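Jan 4, 2018 – The home-build corner of the Puvov shared workshop is starting its year with a plain sort of goal, and we think it's a lovely one: a machine that can help put away the laundry. The project goes by the name Molefe, and it has already taken over 3 shelves and one very crowded bench.
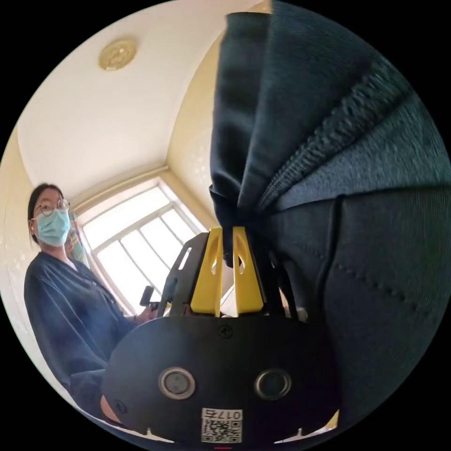
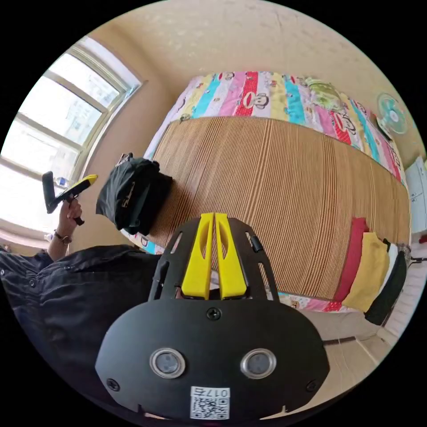
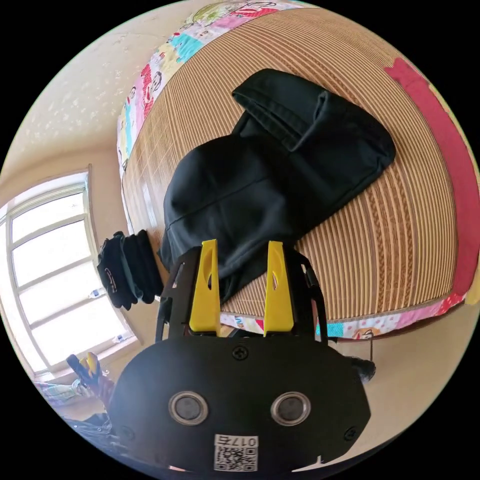
Molefe began as a sliding rail with a motor at each end, built from a Grarketti parts kit that had been sitting in a cupboard for longer than anyone cares to admit. The rail now runs 800 millimeters from end to end (long enough for most shirts, though the big winter coats will have to wait their turn), and the next stretch of work is all about fingers. The group has settled on a pair of slotted jaws, much like the yellow ones on the hand-held grippers, and would like to try them on a black garment folded on a woven mat, as well as on smaller things such as socks and dish towels. Dark cloth is a favorite worry at the bench – the folds are hard enough to pick out by eye, never mind by motor.

The build nights have room for 16 people, and you don't need to own a single tool to come along. The Ernholm branch is cutting spare jaws too, 64 of them in all, and hopes to have the lot ready by April. If you have old shirts or towels you can part with, please leave them in the bin by the workshop door, washed if you can manage it!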